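Clear zipper pouches for small parts and papers: worth it or not?

altley_attic
Posted in Sorting and Storage

I'm going through the desk drawers at home and need something for receipts, spare keys, stamps and charging cords. Right now they're in sandwich bags and the bags keep splitting at the sides. I was looking at the clear plastic pouches with a colored zipper across the top. Does anyone use these long term?

mendlow14
Reply

I have 14 of them in a file drawer. Red zipper for bills and taxes, blue for the car, green for medical. The color is the whole reason I buy them. They stand on edge in the drawer and all I see is the zippers, so I can grab the right one without reading labels.

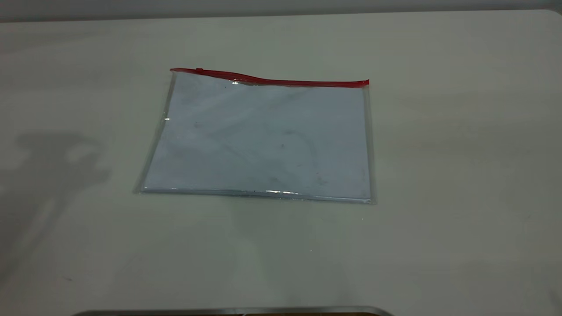 Keep the flat stuff separate from the lumpy stuff. Receipts and stamps are fine together. Keys will scratch up the plastic and after a while you can't read anything through it.

R_MacRitchie
Reply

I'd skip them. I bought a pack of 100 for the shop and the side seams were the first thing to go on most of them. Small hinged boxes cost more but they stack.

mendlow14
Reply

What were you putting in them?

R_MacRitchie
Reply

Wood screws, mostly. Some drill bits.

walczak_k
Reply

Well, there you go. Screws would go through anything that thin. For paper they hold up fine. Mine have been in a desk since college and the only trouble I've had is the slider coming off the end of one. You can work it back on with a pair of pliers if you're patient.

R_MacRitchie
Reply

Fair enough on paper. I still think a box is better for the cords and keys.

altley_attic
Reply

I don't have the height for boxes, the drawer is only a couple of inches deep. Do receipts fade in these? I read that somewhere.

walczak_k
Reply

Thermal receipts can fade in some plastics. I scan the ones I need and toss the rest.

altley_attic
Reply

OK. Pouches for the paper, and I'll put the keys on a hook by the door. Thanks, all.

Rory, are you keeping the rest of that 100 pack?

R_MacRitchie
Reply

Send me a message. You can have what's left for postage.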